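Silto opens orders for two-arm packing bench kit

Silto has opened orders for a bench-mounted kit that puts loose grocery items into baskets and totes using a pair of small robot arms. The company, which works from a unit in Plistham, is selling the kit as Sisay. Deliveries are due to start in May.

The kit is meant for shops and small depots that make up orders by hand and do not have the floor space for a conveyor line. It consists of two arms with two-finger grippers, a control box, clamps, cabling and the software needed to run a picking job. The buyer provides the table. Silto says any flat, rigid top will do, provided it does not flex when both arms move at once.

The arms are fixed on opposite sides of the work area and share the basket between them. Each is given its own side to pick from, and the software holds one arm back when the other is over the opening. Both can be inside the basket together only if the operator switches that setting on, and Silto advises leaving it off for baskets with high walls.

Maximum load is 500 grams per arm, measured at the gripper with the arm at full reach. That covers dried pasta in ordinary packs, small cartons, sachets and most bagged snacks. It rules out large tins, full bottles and bags of sugar. Glass is not supported in the first release.

Soft packaging has been the main subject of the development work, according to Mulugeta Habte, who leads the gripper team. A carton has fixed edges and can be taken from above with little adjustment. A crumpled bag changes shape when the fingers close, and the point that looked best before the grip may no longer hold once the bag is lifted. The software therefore checks finger position again after a short lift and sets the item back down if the gap has closed too far.

"We would sooner have it put a bag down and try again than carry it badly across the table," Habte said. "It costs a few seconds. Buyers should allow for that when they work out their rates."

The item list supplied with the kit has 196 entries. Customers can add their own by placing a product on the table and moving the arm through the pick by hand. Items that differ only in flavour or label can share one entry. Long, narrow packs need a separate entry for each direction in which they may be lying.

The price is £2802 before tax, with a second set of gripper fingers included. Software updates are free for 2 years and charged annually after that. Installation is not part of the price, although Silto will carry it out for sites within reach of Plistham. Spare fingers and cable sets will be sent from its store in Jerport.

A version with a higher load limit is planned, but Silto has not set a date or a price for it. Existing control boxes will work with the heavier arms after a software update, the company said.

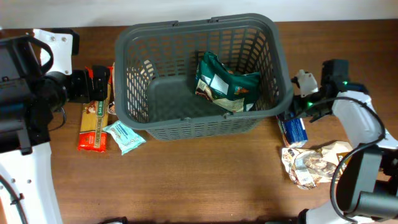
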